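Grimar: The Complete Series (5-disc DVD box set with booklet)
Directed by Effie Swanson. Released by Vustosetti.
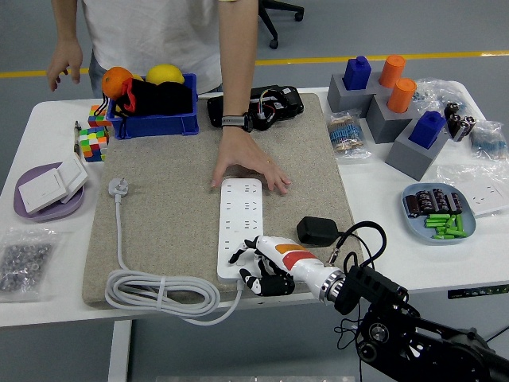
One hand on the far end of a white power strip.

Availability: in stock
Format: DVD, region free, PAL
Episodes: 9
Total running time: 396 minutes, plus extras
Language: English, some Gaelic
Subtitles: English (removable), English for the hard of hearing, French
Edition: limited to 4000 copies

About the series

If you came across Grimar when it first went out, very late in the evening and with hardly a trailer to its name, you'll probably remember the opening: the ferry coming in, the long shot of the harbour office with its blinds down, and then a retired bank clerk reading aloud from a ledger for what feels like an age. We loved it from that moment (some of us more than others, it has to be said, and there was a fair bit of grumbling about the ledger), and we have been asking after a proper home release ever since. Well, it has finally come, and it's lovely.

For anyone new to it, Grimar is a documentary series about money that went missing from the harbour office of a small island town over the course of one winter. There's no murder in it and no chase. What you get is a patient look at how a town of people who all know one another decides who must have done it, and what becomes of the person they decide on. The investigation takes up the first four episodes, the trial takes the next three, and the last two go back to the island many years later, when the director sits down with people who wouldn't speak to her the first time round.

Effie Swanson spent several winters on the island and it shows in every conversation. People forget she's there. They put the kettle on, they argue with their husbands, they go and look for a letter and come back with the wrong one. One of the great pleasures of the series is that she leaves a good deal of this in, and by the time you reach the courtroom you feel you know whose word you'd take and whose you wouldn't, and then you have to change your mind more than once.

We won't say how it ends. Please don't read the booklet first, as Loubna Abou Zeid's essay gives away the final episode in its second paragraph!

What's in the box

Disc 1: Episodes one and two (The Winter Boat; Two Sets of Keys)
Disc 2: Episodes three and four (The Clerk; What the Tide Table Said)
Disc 3: Episodes five and six (First Morning; Cross-Examination)
Disc 4: Episodes seven and eight (The Verdict; Going Back)
Disc 5: Episode nine (The Harbour Office) and all the extras

The discs sit in a sturdy card case with a slipcover. The cover painting is new, and was made for this edition by Fraser Gunn, who grew up within sight of the harbour and has got the colour of the water exactly right. Inside you'll find the booklet and a fold-out map of the town with the main locations marked. Keep the map by you for episode four, when there's a lot of talk about who could have walked from where to where, and in how long, and it all gets rather hard to follow without one.

Extras

A new conversation between Effie Swanson and her editor Tâm Thái, filmed in September. They talk about the shape of the series, the interviews that were dropped and a quarrel over the music that is clearly not quite settled.

Deleted scenes, with an optional introduction. The scene with the two sisters in the bakery is worth the price by itself.

The complete score by Ki, playable on its own over still photographs of the island. It's mostly harmonium and a very quiet drum, and makes good company while cooking.

A commentary on the first episode and the last by Swanson and sound recordist Keir Ogilvie. He has a wonderful memory for weather.

The original short film, The Ledger, from which the whole series grew.

Picture and sound

The episodes have been newly transferred by Nomevum from the original broadcast masters. Part of the older footage was shot on tape and still looks like it, with a softness around the lamps and a little noise in the night scenes, and the director asked for this to be left alone. The later episodes are a good deal sharper. The sound has been cleaned up with a light hand, and the voices in the courtroom corridor, which were nearly impossible to make out on broadcast, can now be followed quite comfortably. If you do struggle, the subtitles are very good and even catch most of the muttering.

Sound is stereo throughout. There is no surround mix.

Who will enjoy it

If you like your true crime brisk, with a cliffhanger every quarter of an hour, you may find the first evening slow going. Do give it until the end of episode two. It suits people who enjoy courtroom stories, anyone who has lived in a small place, and those of us who would happily watch someone go through a filing cabinet if the filing cabinet is interesting enough. It's also a good one to watch in company, as you'll want somebody to argue with afterwards.

The series contains some strong language and a frank discussion of depression in episode seven. There are no reconstructions of violence. We'd call it fine for older teenagers, though they may wander off during the ledger.

Questions we're often asked

Will there be a Blu-ray?
Not that we've been told. The tape footage wouldn't gain much from it, and Vustosetti have no plans at present. If that changes we'll put a note on this page.

Is the booklet sold separately?
No, sorry. It only comes with the set.

Will the discs play outside the UK?
They're region free, but they are PAL, so please check that your player and television can manage PAL before you order. Most newer ones can.

My slipcover arrived with a dented corner. Can I have another?
Yes. Send us a photograph and your order number and we'll post a replacement slipcover on its own, for as long as we have spares. You needn't return the set.

Is there going to be a second pressing?
The numbered edition won't be repeated. A plainer version without the map may follow one day, but nothing has been agreed.

Delivery and returns

Orders placed before noon go out the same working day, packed in a stiff card mailer. Sets can be returned unopened for a full refund. If a disc turns out to be faulty, tell us which one and at what point it sticks, and we'll send a fresh copy of that disc by first-class post.

You may also like: The Ledger (postcard set), Ki: Music for Grimar (CD)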